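Thread on the Mirta Ulloa and Tokadon split, as I've been asked about it a lot. Oct 18, 2018.

1/ What we know: Mirta has left the soap Godoy after 3 years in the lead part. Tokadon, who make it, put out two lines thanking her. She has not posted a word herself.

2/ Her co-star Benjamín Lucero was asked about it outside the Bestari theatre. He said he missed her on set and that he had not been told why she went. Then he got in his car.

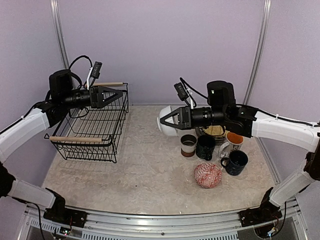 Replying to Paula: he must know more than that, they've been friends since drama school and he was at her birthday in April.

3/ He may well know more. But being at a party in April doesn't tell us what was said in a contract meeting months later, so I'm leaving that one alone.

4/ The pay story comes from a single gossip column. It claims she was getting 2,000 less per episode than Benjamín. Neither of them has confirmed it and Tokadon won't talk about fees.

5/ What is on record is the hours. In her spring radio interview she said she was working 6 days a week and had stopped seeing her sister. She didn't sound angry - just tired.
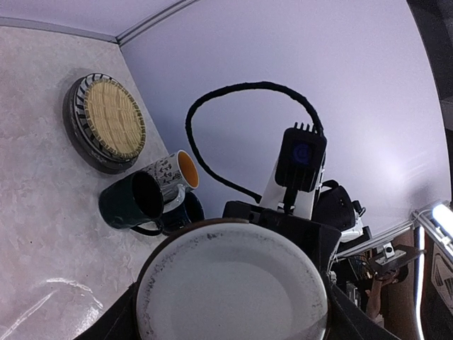

One reader writes that the sister has unfollowed the show's account, and asks if that counts as taking sides.

6/ I checked and she does not follow it now. I can't say when that changed, or if she ever did follow it. Her own page is all garden photos and hasn't mentioned the show.

7/ The fan petition to bring Mirta back has passed 2,000 names. Tokadon haven't answered it. Her last episode is already filmed, so she'll be on screen for a while yet.

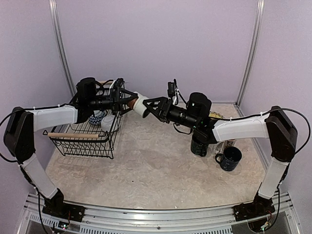
8/ What's next for her

She is down to read for Doter, the new crime drama. Her agent confirmed the reading but not the part. I'll add to this thread if either side puts out a proper statement.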